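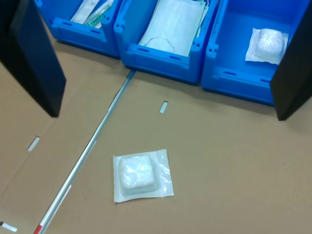

Jastum is the task planner and perception glue for the Vellance bin-sorting cell. It decides what to pick, which blue bin it belongs in, and whether to give up and ask a human. The hard part is the packaging. A sealed white pouch with a clear face, lying on brown cardboard, is an easy thing to find until the overhead lights catch the crinkles in the film, at which point the old segmenter reported several very small pouches and a great deal of confidence. Masks are worse: one ear loop hanging over the lip of a bin and the occupancy check used to declare the bin blocked for the rest of the shift.

Status

Works on our bench. Has been seen to work on one other bench, in July, with the blinds down.

What's in the repo

jin/ is the perception node. Takes RGB, returns masks and a grasp centre. Colour thresholds live in jin/colour.yaml and should be left alone unless you enjoy recalibrating.
planner/ is a behaviour tree with 11 leaf nodes, three of which are retries wearing different hats.
zakirent/ is the log viewer. It opens a run, scrubs through it and shows what the planner believed at the time. Bring a cup of tea.
tools/ is scripts. Some have comments.

Running it

Start jin first and wait for "model warm" in the terminal. Then start the planner. If you do it the other way round the planner will wait politely forever, and no, there's no timeout yet (issue 9).

Dry run with --no-motion prints the plan and moves nothing. Please use it after any change to the bin poses. Fredy Muñoz has asked for this to be put in capitals and has been talked down to a paragraph.

Known problems

Glare on pouch film still splits a mask now and then. Raising merge_px to 5 helps and also glues neighbouring pouches together.
Shiny rods are sometimes classed as bin edges.
The occupancy check ignores anything thinner than the loop filter, including things it shouldn't.

Contributing

Open an issue before a pull request. Attach the zakirent log, unedited. Licence is in LICENCE, spelled that way on purpose.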